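PKG 210: Distribution Packaging
Handout 6: Void, fill ratio and stacking strength of corrugated boxes

Instructor: Lajos Szénási
Read before the Friday lab. Bring a ruler marked in millimeters and the worksheet from Handout 5.

6.1 Terms

Internal volume is length times width times depth, measured inside the walls. Always give the three dimensions in that order. Length is the longer side of the opening, width is the shorter side, and depth is the distance between the inner faces of the closed flaps. Outside dimensions are used for pallet patterns and freight charges only.

Product volume is the volume of the goods in the condition in which they are packed. For rigid goods this is the volume of the smallest rectangular block that encloses each piece. For soft goods the figure depends on the load applied during measurement, so the load has to be written down next to the result.

Void is internal volume minus product volume. Fill ratio is product volume divided by internal volume, given as a percentage.

Headspace is the part of the void that lies above the top of the goods. It is treated separately from side void. Headspace lets the lid panels sag under a stacked load, while side void lets the goods travel during handling.

6.2 Worked calculation

A box has inside dimensions of 200 by 150 by 100 mm. Internal volume is 3,000,000 cubic millimeters, or 3 liters. The goods are rigid blocks with a combined volume of 1.5 liters. Fill ratio is 50 percent and void is 1.5 liters.

Now suppose the blocks cover the whole base. The goods stand 50 mm high and all of the void is headspace. Stand the same blocks in one half of the base at full depth and all of the void is side void. The fill ratio is the same in both cases. The correct dunnage is different: a top pad in the first case, a side block or divider in the second. A fill ratio alone is therefore not a packing specification, and worksheets that give only the ratio will be returned.

6.3 Soft and compressible goods 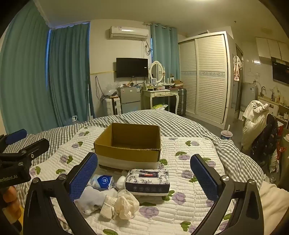 Soft goods cause most of the errors in student worksheets. A folded textile or a bag of loose fiber has no single volume. Measured with no load, it gives a high product volume and a low void. Under the weight of the layers above it, the same item may settle and leave headspace that was not there when the flaps were taped. Tissue packs of two sizes, like the pair lying in front of the open carton, should be measured as two separate items and entered on separate lines, and the fluffy white piece between them needs a line of its own with the measuring load stated. Do not average soft items with rigid ones. In this course the standard measuring load is a flat plate giving a pressure of 1000 Pa, left in place until the reading stops changing.

Three notes on method:

Measure height at all four corners of the plate and use the mean. If the plate tilts by more than a few millimeters, rearrange the item and repeat.

Do not press by hand. Hand pressure varies between people and between the first and last sample of the afternoon.

Record the packing orientation. A flat pack laid down and the same pack on edge will not compress by the same amount.

6.4 Effect on compression strength

An empty sealed box carries load mainly at its four vertical corners. The side panels bow outward or inward as the load rises and contribute less per unit of length than the corners do. Goods that fit closely against the panels restrain the bowing and may share part of the load. Goods that push the panels outward, as overfilled soft goods do, start the bowing early and lower the strength.

For this reason a low void is not always good. Overfilling is recorded as negative headspace: the height by which the uncompressed goods stand above the flap score line. Any negative headspace has to be noted, even if the flaps can be closed.

Worn or frayed edges, crushed corners and repeated folding at the scores all reduce strength. Reused boxes must not be used for compression samples. They may be used for the volume exercises.

6.5 Lab task

Each group receives one Costitz carton and a set of goods. The sets differ, so results will not match between groups.

a. Measure the inside dimensions twice, with two different people reading the ruler.
b. Calculate internal volume in liters.
c. Measure each item as described in 6.3.
d. Calculate fill ratio, headspace and side void.
e. Propose dunnage and state which part of the void it is meant to fill.
f. Run the packed carton in the compression tester and record peak load in newtons.

A sample reading from last May's class was 3449 N for a dry, unused carton with a close-fitting rigid load. Use it to check that your units are right. It is not a target.

The tester log is in the Ondemon folder on the lab computer. Save under your group number and do not rename the columns.

6.6 Reading

Gál, course reader, chapter on corrugated board, sections on edge crush and panel bowing. The section on printing may be skipped.
Brekel lab manual, pages on plate alignment.

Worksheets go in the tray outside the lab by 4 p.m. Late sheets are marked but not counted.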